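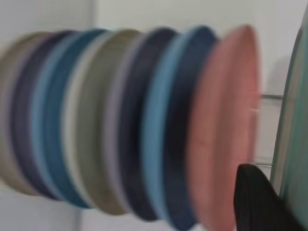 招织带仓整理员(兼职,20个班次)

Bukix织带辅料行 发布日期:2025-10-20

先说清楚,这份工作的主要内容是看颜色。如果您觉得藏青就是黑,灰绿就是灰,米色和灰褐没什么分别,那么祝您在别处一切顺利,下面的可以不用读了。

我们是做织带的,不织,只卖。涤纶的、棉的、尼龙的,包带、腰带、提手带、滚边带,成卷进来,成卷或者按米出去。客户多半是做包的小作坊、改衣服的裁缝,还有一批周末才下单、下单必写"急"的手工爱好者。店面在前头,仓在后头,仓里有13排架子。按理说每一卷都该在自己的位置上,按理说。

今年夏天我们把Wosunholm那边的库存并了过来。他们的货很好,标签体系也很有个性:同一种蓝,他们叫"湖蓝二",我们叫"青蓝",供货商的单子上写的是一串数字。三套叫法在同一排架子上相处了几个月,结果是客户要牛仔蓝,收到藏青;要藏青,收到另一种藏青。后者尤其难解释。

所以招人。

岗位:织带仓整理员
人数:2名
地点:Drodholm路后院仓库,一楼,从卸货口进
班次:每周二、周四、周六,上午九点到下午一点,自十月底开始,共20个班次,做完为止。做得顺手的可以谈后续

要做的事

一、把架上的成卷织带逐排取下,对照色卡重新归类。色卡我们有,新的,请不要在上面放茶杯。上一本就是这么没的。

二、同色同宽的排在一起,立着放,卷边对齐,不留空当。粉色系单独一排,别问放蓝色旁边行不行,试过了,客户来看货时总觉得两边都偏色。

三、核对卷芯里的旧标签,撕掉,贴新标签。旧标签的胶有的一碰就掉,有的像是打算和纸芯过一辈子,刮刀和除胶剂由我们提供。

四、开过的卷量一下余长,写在标签右下角,用别针或纸胶带收好带头。请用米,不要用"还挺多"。仓里现存的记录中,"还挺多"出现的频率相当可观,长度从四米到四十米不等。

五、有污渍、跳线、色差的卷另放一筐,筐上写"待看"。待看的意思是有人会看。

六、每班结束前扫地,把线头扫干净。线头会粘在袜子上跟您回家,这一项算是为您自己做的。

希望您是这样的人

分得清相近的颜色。面试时会有一个小测验,给您一把剪下来的带头,请您从浅到深排好。没有时间限制,不过上次有位应聘者排了一个上午,中间还去窗边看了几回。我们很欣赏,但没法照这个速度发工资。

能弯腰,能上矮梯。单卷不重,整箱不轻,有手推车。

写字别人认得。这一条请认真对待,我们自己的老员工里能过关的不多。

能忍受安静。仓里没有音乐,收音机只收得到一个台,白天讲养生,中午讲房产。您可以戴一只耳机,另一只耳朵留着听卸货的门铃。

学历不限,年龄满十八周岁即可,做过布行、裁缝铺、图书馆上架的优先。学过染织或者绘画的也欢迎,只是请提前做好心理准备:我们的"豆绿"在您看来可能不是豆绿。它在我们这里就是豆绿,印在发票上了。

待遇

按班结算,当天班后转账,不押工资。具体数额面谈,会高于这条街上贴小广告的那几家,也不会高到让您怀疑我们是做什么的。

每班供应午饭一份,来自隔壁的Nwankwo小馆。米饭管够,辣酱自己掂量。忌口请在前一天说,当天说的话,只剩米饭。

员工买织带七折。整理完的零头,凡不足一米的,可以带走。以往的人都说自己用不着,第二个星期就开始带袋子来了。

交通费不报销。后院可以停自行车和电动车,电动车不许在仓内充电,这一条没有商量。

有几件事提前讲

仓里冬天冷,十月底还好,十一月中以后请穿厚一点。暖风机有一台,对着收银台吹,前台的同事在这件事上立场坚定。

灯是去年新换的,日光色。看颜色一律在灯下或者北窗边看,不要拿手机照片来对。拿手机照片来对的那些单子,现在都在退货架上。

卷带不要在桌上滚着玩。滚下去会一路散开,重新卷回去要花半个钟头,而且再也卷不到原来那么齐。我们每个人都滚过一次。

报名办法

请发短信或到店留条,写明称呼、联系方式、每周能来的日子,再用一两句话形容您今天穿的衣服是什么颜色。不用写得漂亮,写得准就好。"深色系"不算。

也可以在营业时间直接来店里,跟收银台说是应聘仓库的,会有人带您到后面去。周日店休,敲门没有用。

简历可有可无,照片不需要。报名收到就回,两个人招满即止,招满后门口那张纸会撕掉。如果纸还在而我们说已经招满了,那是还没来得及撕,请顺手帮忙。

Bukix织带辅料行 后仓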